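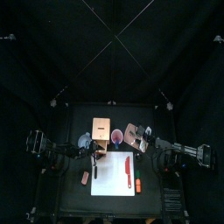
Speaker notes, Comimberg robotics meetup, morning session
Talk title: The arm that did not let go
Time: 20 minutes and then questions

Slide 1. Opening
Good morning and thank you for staying after the coffee. I work at Zikedlow, in the small group that does the table work with two arms. I will speak about one fault we had in January. Nothing was broken and no person was hurt. I still think it is the most useful thing I can bring to you.
(Speak slowly. Last time I was finished too early.)

Slide 2. The setup in short
Two arms, one on each side of the same table, black fabric on the walls. In the middle there are ordinary things: a bowl, a cutting board, a toy carrot, a wooden box with a slot. Each arm has its own controller. One supervisor program, which we call Quintana, sends commands to both and listens to what they answer.
Please remember the word "listens". The fault is in there.

Slide 3. What happened
It was run 3074. The left arm had a marker in the gripper and should put it down. The supervisor sent the open command. The arm then moved away at normal speed, and the gripper was still closed. The marker came along, hit the side of the box and pushed it against the other arm.
The right arm felt the contact and stopped by itself, as it should. The left arm did not stop. It continued to its next position with the marker in its fingers. The operator pressed the red button 4 seconds later.
(Pause here. Let people read the log lines on the slide.)

Slide 4. Our first idea was wrong
We believed it was mechanical. We cleaned the fingers, we changed the cable, we measured the motor current. Two days of work, and every test was good. I want to say this openly, as I was the person who insisted on the cable.

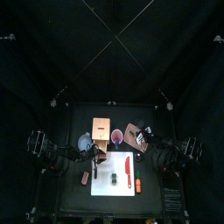 With two arms over one small table, the distance between them is short, and each arm knows only its own limits. So a gripper that keeps an object when the program believes it is empty is not a small error. The object makes the arm longer, and the planner does not know about the extra length.

Slide 5. The real cause
The gripper answers "command received" and later it answers "position reached". These are two different messages. After an update in the fall, the supervisor accepted the first one as if it was the second. Most of the time the fingers opened anyway and we saw no difference.
In run 3074 the controller received the command, but it was in a short fault state and did not carry it out. It reported this fault correctly. We were not reading that field.
Afterwards we searched the old logs and found 169 runs with the same fault flag. In all of these the flag cleared by itself before the arm moved. We were lucky for a long time.

Slide 6. What we changed
The supervisor now waits for the measured finger position. If it does not come, both arms stop, also the arm which has no problem. When an arm holds something, the planner adds the size of this object to the arm. And a stop on one side is now a stop on both sides. Before January this was an option in the settings, and it was off.
Our colleagues in Itton use the same supervisor. They had the option off too.

Slide 7. What is still open
We do not have a good answer for objects that slip a little in the fingers. The measured position looks correct and the object is at a different angle. If somebody here has worked on this, please find me at lunch.
Also, the stop on both sides costs us time. We had 5 stops in the first week and only one of them was needed.

Backup slide, only if asked: message timing diagram. The second arrow is drawn too early, explain it by words.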